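I own six plates. I'm telling you this up front so you understand the scale of my October kitchen project, which took me an entire evening and two mugs of tea.

It started with the cabinet over the stove. I had all my plates stacked in there, big ones, little ones, ovals on top of rounds on top of more ovals, and every time I wanted one from the bottom I had to lift the whole tower down, and then put the whole tower back up. I did this for two years! Then my neighbor Morven Aitken came over for soup, watched me do it, and said, "Why don't you just keep them in a rack?" And I stood there holding a tower of plates.

So I took everything out and put it on the white table, which has its share of scuff marks by now (I've stopped trying to get them off), and had a proper look at what I own.

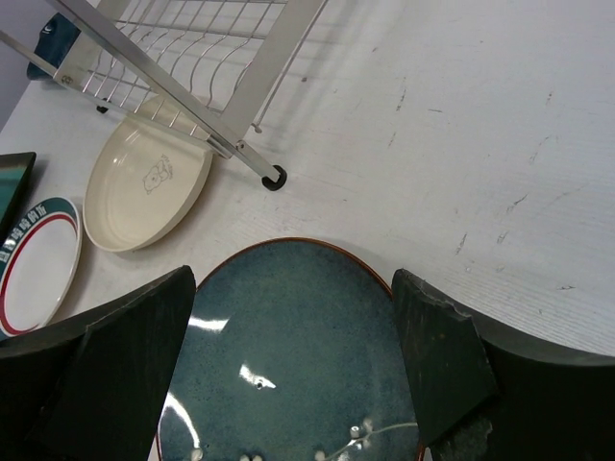 *Photo: Ruben Kuipers*

The teal one is my favorite and always will be. It's got a speckled glaze and a thin reddish-brown rim, and a little sprig of white dots that could be blossoms or could be berries. I go back and forth. I bought it at a market in Plurkska from a man who wrapped it in so much newspaper I thought he'd given me a lampshade. It catches every light in the room, so it never looks quite the same color twice.

The cream oval with the bear on it was a present from Impi Lehtinen, and I think it was meant for a child. I don't care. I eat toast off that bear most mornings. It has nice raised sides, so the crumbs stay put, and it's exactly the right size for two slices overlapping a bit.

Then there's the white one with the green band and the Chinese characters running around it, with a thin red stripe inside the green. I can't read them, and I keep meaning to ask Ferhat Eren, whose wife can. It's my dumpling plate, obviously.

Anyway, the rack. I'd seen a fancy one in the window at Karppinen, but I already had a perfectly good one that I only ever used for drying, with the wires bent into wavy loops so the plates stand up in between. Using it for storage felt like cheating at first, like leaving the laundry on the line and calling it a closet. But why not? The plates are out every day anyway.

My first idea was to sort by size, big at the back and small at the front. It looked great on paper. Then I remembered that I grab the bear plate more than anything else I own, so he needed to be easy to reach, and the whole plan had to bend around him.
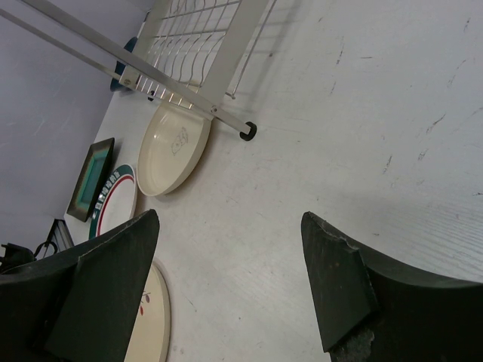 *Bear plate, front and center.*

I tried a few versions after that. Favorites first was too chaotic. Going by color was pretty, but it put the ones I use least in the handiest slots, and I know myself, I'd have been grumbling by breakfast. At one point I just spread things out on the table again and started over. If you're doing this at home, I really recommend starting over at least once. You stop being polite to the arrangement you had before. 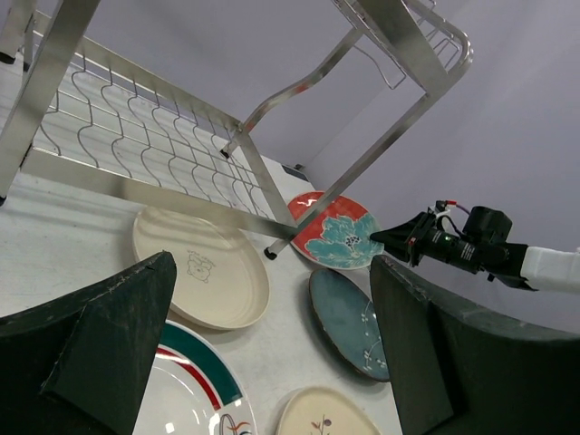 The red-orange one with the huge turquoise flower is the difficult child of the family. It's gorgeous and loud and makes whatever it's next to look a bit sleepy. I wanted it beside the cream oval with the purple and red sprig, which is such a quiet little plate, and for a while I was convinced they'd be good for each other. They weren't! The sprig plate goes next to the teal one now and everyone seems happier.

The final order, if you care: bear at the front, then teal, then sprig, then dumplings, then the flower, with the sixth one at the back for when people come over. Esko Pesonen has already told me it should be the other way around because he's left-handed. Esko doesn't live here.

The cabinet over the stove is empty for the moment. I'm thinking jars, or possibly all the tea. Next up is the mug shelf, and I'm a bit scared of the mug shelf.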